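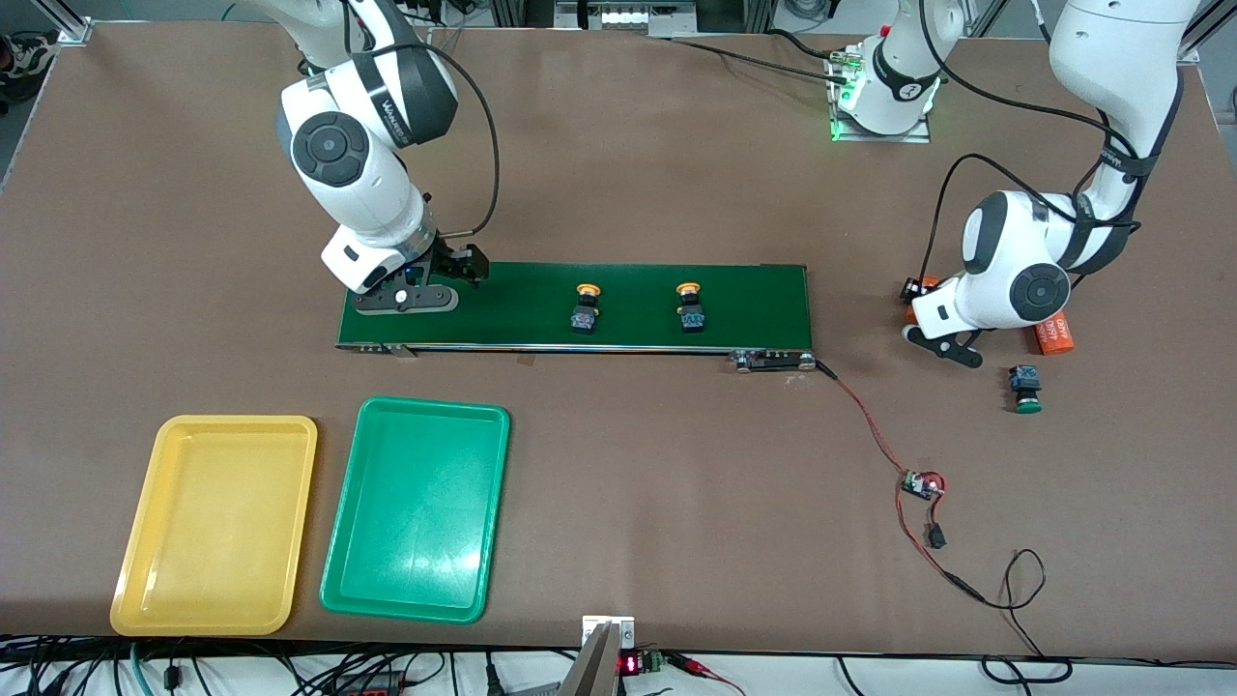 Programming it is the quick bit, according to Chang-ho Min, and what eats the week is getting everything on the table to be in the same place twice. He said this within a minute of us coming through the door and I wrote it down because it was the opposite of what I'd expected to hear.

I went over to Arnport in January for the open afternoon at Erach. They have the upper floor of a unit on the far side of the ring road, above a firm that does blinds. I'd seen the notice in the library and thought there would be a handful of us. There were enough that they split us into two groups, and I was in the second, so I had a cup of tea and read the posters on the stairs.

The job they were showing is called Gukard. It is a sorting job. Push-button units travel along a long green conveyor belt, two white arms work over it, and the units are meant to end up in trays according to the colour of their caps. The yellow-capped ones go in the yellow tray and the green-capped ones in the green. A child could do it, and a child in our group said so, quite loudly. Chang-ho agreed with her. He said she would also be faster.

What I hadn't understood from the notice is that the arms do different work. One of them does nearly all the picking up from the belt. The other is there for the awkward ones, the units that have tipped over or been put down off to the side. A button standing upright is easy to get hold of. A button lying on its side with the cap pointing down at the table is another matter, and most of the talk was about that. The gripper has to come in low, get a hold on the square body and turn the thing up again before it goes anywhere near a tray.

We watched it for about half an hour. It is slow. I think people who have only seen car factories on television expect it to whip about, and it doesn't. The arm comes down, stops, seems to think, closes, lifts. Chang-ho told us the speed is held down for visitors but that even on an ordinary day it isn't run much quicker.

It dropped two while I was there. Both times somebody pressed stop, put the unit back by hand and started again from the same point. I was glad they didn't hide that or hurry us out.

They had the numbers written up on a whiteboard by the door. Since the job started they have logged 2,487 picks, and 988 of those were units lying on their side. Of those 988 it had managed 633 at the first try. I asked if that was good. The answer was that it was better than before Christmas and not good enough to sell to anybody.

The other thing I asked about was the cables. There are a great many of them, along the edge of the table and on the floor, and I wondered if they were ever a nuisance. Yes, was the answer. The ones along the arms have to have enough slack for the wrist to turn all the way and not so much that they catch. The belt has a little control board of its own, wired up separately, and they would like to move it.

After that we were shown a smaller machine called Fan, which was switched off and waiting for a part, so there is not much I can say about it. It is meant for lifting lids.

If you go, park at the retail park and walk – the spaces outside belong to the blinds people and they do check. The stairs are steep and there is no lift for the public. It was free, and they are planning another one in spring. I would go again if the lids are working.

Comments

Maureen T.
We were in the first group and it didn't drop any! My husband was disappointed.

oldhamlad
633 out of 988 is not quite two thirds. I'd be out on my ear with that.

Peter
Did they say what they are going to use it for in the end?

Reply from the author
Peter, small electrical parts was all I got. I should have asked more.

Contact | Copyright, all words my own unless stated | Back to top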